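Good Practice for Household Robot Tasks in Simulation: Setting Up, Running and Logging a Bedroom Tidy-Up

Last updated 25 January 2019

These are the working rules we use at Wollham for two-armed robot tasks in simulated rooms. They cover a single job, clearing small items off the top of a dresser, but most of the steps carry over to shelves, desks and counters.
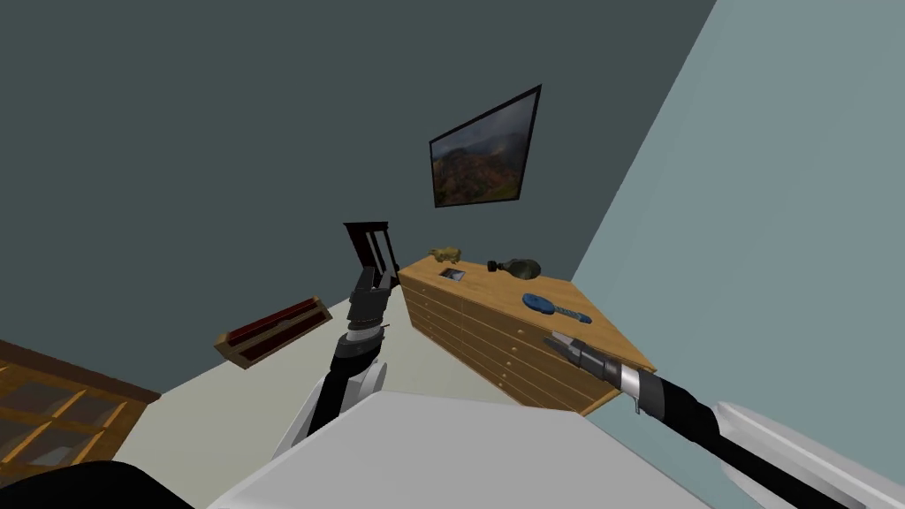

Before you start

You need a room file, a robot model with both grippers working, and a task sheet. The task sheet is one page. It names the items to be moved, the place each one should end up, and the limits on speed and force. If any of those are missing, stop and fill them in. A run without a task sheet can't be scored, and it can't be compared with anyone else's.

Check the version of the room file against the list in the Grisia folder. Rooms get edited, and an edit as small as a few inches on a chair can change which paths are open to the left arm. Write the version on the task sheet.

Step 1. Set the starting pose

Place the base so that both arms can reach the front of the dresser without full extension. Full extension is where most of our bad runs come from. The elbow locks out, the wrist has no room to turn, and the planner starts asking for moves the joints can't make.

Both grippers should start empty, open, and clear of every surface. If a gripper overlaps the furniture in your view, don't guess whether it is touching. Look at the contact readout. A gripper in front of a drawer and a gripper pressed against a drawer can look the same from the robot's own viewpoint, especially with a wide lens setting that tilts and stretches the room.

Save the starting pose under the task name. Every run of that task begins from the saved pose, including practice runs.

Step 2. Name the items

Use plain names that describe what is there. In the dresser task we have a small animal figurine, a flat rectangular item near the front edge, a dark green and black object on its side, and a blue brush-like object. Those names are good enough. Don't give an item a more exact name than the room file supports, and don't rename it halfway through a batch.

Color belongs in the name only when it helps tell two things apart. For the brush-like object it does, and we keep "blue" in the name so that an operator can find it fast.

Step 3. Mark what is off limits

Anything not on the task sheet is off limits. That includes drawers, knobs, pictures on the wall and furniture standing next to the work area. The dark chair-like piece beside our dresser is marked as a keep-out zone, and so is the framed landscape above it.

Set the keep-out margin at 15 mm for furniture and 20 mm for anything on a wall. These are the margins in the Kettani rule sheet, which our group adopted last April. You can make them larger for a practice run. You can't make them smaller.

Drawer knobs need extra care. They are small, they stick out, and a finger can hook one on the way up to the top surface. If the path passes in front of the drawers, move the gripper back from the drawer front first, then up, then forward over the top. Never drag it up the front.

Step 4. Choose the order

Work from the front edge to the back, unless the task sheet says something else. Items at the front get knocked when an arm reaches over them.

Flat items are the exception. A thin item lying close to the edge is hard to pinch from above, and sliding it off the edge into the other gripper is only allowed if the task sheet lists sliding as a permitted move. If it doesn't, leave the flat item for last and mark it as attempted if the pick fails.

For anything with a handle, grip the handle. For anything lying on its side with a wide end and a narrow end, grip near the middle of the weight and lift an inch before moving sideways. Check that it hasn't turned in the fingers.

Step 5. Run at the set speed

Speed during the approach is capped at 20 cm per second. Drop to half of that for the last hand's width before contact. Do not raise the cap because a run is going well.

Only one arm may be over the dresser top at a time. The other waits at its starting pose or in a marked holding spot — either is fine, but pick one and use it for the whole batch. Two arms over a narrow surface will end up in each other's way, and the collision check costs more time than taking turns does.

Step 6. Know when to stop

Stop the run right away if:

An item leaves the surface and isn't in a gripper.

Any part of the robot enters a keep-out zone.

The force on a finger passes the limit on the task sheet.

The item list and the room no longer match.

A stopped run is a valid run. Save it with the reason. We had 281 logged runs in the last review, nearly all of the stopped ones with a usable reason attached, and those notes did more to fix the planner than the clean runs did. Deleting a failed run is a breach of the rules, whoever does it.

Step 7. Log the run

Fill in the log before you reset the room. The log asks for:

Task name and room file version
Which arm moved each item
Start and end position of each item
Any contact outside the task sheet, even light contact
Reason for stopping, if the run was stopped

Write what happened and leave out why you think it happened. There is a separate comments box for that. "Right gripper touched upper knob" is a log entry. "Planner is too aggressive" is a comment.

Moving from simulation to a real room

Passing in simulation doesn't clear a task for real hardware. Before the Flernby test room is booked, the same task has to be reviewed by someone who did not set it up, and the force limits have to be entered again by hand from the paper sheet. Copying them over from the simulation file is not allowed — the units don't match on the older controllers.

The first real run is done at half speed with the stop button held. Keep people out of arm's reach, and keep the floor clear between the base and the furniture.

Changes to these rules

Send proposed changes with the run numbers that support them. A change takes effect when the new sheet is posted in the Grisia folder, and batches already under way finish under the old sheet.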